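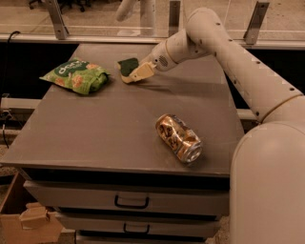

Pourquoi le bras s'est-il arrêté en pleine tâche de débarras ?

À cause d'un seuil d'effort mal réglé au poignet : le contrôleur a pris l'appui sur la table pour une collision.

Dorota Głowacki, qui suit les essais chez Sonumia, a relevé 3 arrêts du même type en avril. « L'éponge se comprime, la pince descend trop bas, et l'effort vertical passe les 40 newtons. » Le défaut venait d'une mise à jour qui avait rétabli la valeur d'usine.

Plus gênant, selon Jad Haddad, chargé de la sécurité : le redémarrage se faisait sans acquittement au bout de 10 secondes. « Un arrêt de protection ne doit jamais se lever seul. » La reprise automatique est désactivée. Le nouveau seuil reste à valider sur les objets rigides.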